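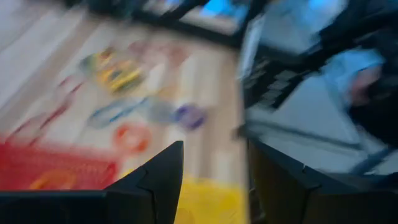
Ingeborg Marti
List moderator and newsletter editor, Plativden Home Bakers

Subject: Re: [plativden-bakers] flat rye, again

Hi all,

Sorry for the slow reply, in and out all week and reading the list on my phone. Hipólito's message first, so people who joined in January can follow:

> From: Hipólito Orellana
> Subject: [plativden-bakers] flat rye, again
>
> Third loaf in a row that came out like a roof tile. Same recipe
> as the one in the newsletter (the 40 percent rye with caraway).
> Starter is the one I got at the swap. It doubles, it smells fine,
> it floats. Dough feels good when I mix. Then overnight in the
> fridge, shape in the morning, and by the time the oven is hot it
> has spread out over the whole board and never comes back up.
>
> I have tried less water. I have tried more flour on the board.
> My wife says to try a different hobby.
>
> What am I doing wrong? Is it the flour? I switched to the
> Koivisto whole rye because the store was out of the medium.
>
> Hipólito

OK so. A few things, in no order.

The flour. Yes, partly. Whole rye ferments a lot faster than medium. There's more in it for the starter to eat, and the bran doesn't help the structure. The newsletter recipe was written for medium rye and I should have put that in bigger letters. My fault. If you swap in whole rye at the same weight you need to cut the bulk time, I would say by a third to start with, and look at the dough and not the clock.

Which brings me to the overnight part. How long was it on the counter before the fridge? You don't say. I'm guessing the full four hours from the recipe. With whole rye in a warm kitchen that's already done, or past done, and then it keeps going for a good while in the fridge before the middle of the dough cools down. A big bowl of dough takes forever to get cold. So by morning you have an overproofed dough that still feels ok in the hand, you shape it, it relaxes, and there goes your roof tile.

Try this before anything else –

Bulk two and a half hours, folds at 30 and 60 minutes, then leave it alone.
Shape at night, not in the morning. Straight into the basket, basket in a bag, bag in the fridge.
Oven on full blast an hour before. Loaf goes from fridge to oven cold. Don't let it "come up to room temperature", whatever your old book says. Mine says it too.
Slash it once, deep, a bit off center.

Less water was not a bad idea but I'd put it back. Rye that's too dry cracks on the side and you'll be writing to the list about that instead. More flour on the board, no, please stop. All that raw flour gets folded in and you get the gray streaks. Wet hands and a wet scraper. The dough will stick a little, it's rye, it's going to stick.

On the starter: floating doesn't tell you much for rye. I know we all repeat it. Hwa-young wrote a nice long message on this last winter, search the archive for "float test", it's the one with the jar drawings. Short version, look for the dome on top just starting to flatten and use it then. If it has already sunk in the middle feed it again and wait. The swap starters were all from the same jar (mine) and that one is kept pretty stiff, so if you have been feeding it loose it'll peak earlier than you expect. Write down when it peaks for two or three feedings. Boring but it helps.

Somebody asked off list about tins. Yes, you can bake this in a tin. Emil does all of his in tins and they are very good, better than mine to be honest. Grease it well, fill to about two thirds, smooth the top with a wet spoon, and forget slashing. It needs ten minutes longer and you really do have to wait until the next day to cut it. Emil waits two days. I have never managed that.

Also, since the archive came up – it is now at 2978 messages and the search is slow. It does work, you just have to let it sit. Putting the flour name in the subject line would help a lot of people. "flat rye, again" is going to be impossible to find next year, sorry Hipólito.

Other list stuff while I'm here:

Group flour order. Ognjen Obradović is collecting again, deadline is the end of the month. Same mill, 25 kilo sacks only, they won't split them this time so find someone to share with. Write to him directly and NOT to the list, last time we had thirty messages saying "me too, one sack".

Newsletter. I still need one more recipe, anything without sourdough in it because we've had four in a row. Hwa-young has promised the sesame rolls. A flatbread would be lovely.

Hipólito, send us the next one whatever it looks like, and tell us teh bulk time and how warm your kitchen was. And if it's flat again slice it thin and dry it in a low oven, makes very good crackers with soft cheese. I've eaten a lot of those over the years.

Got to run, mine is due out in six minutes

Ingeborg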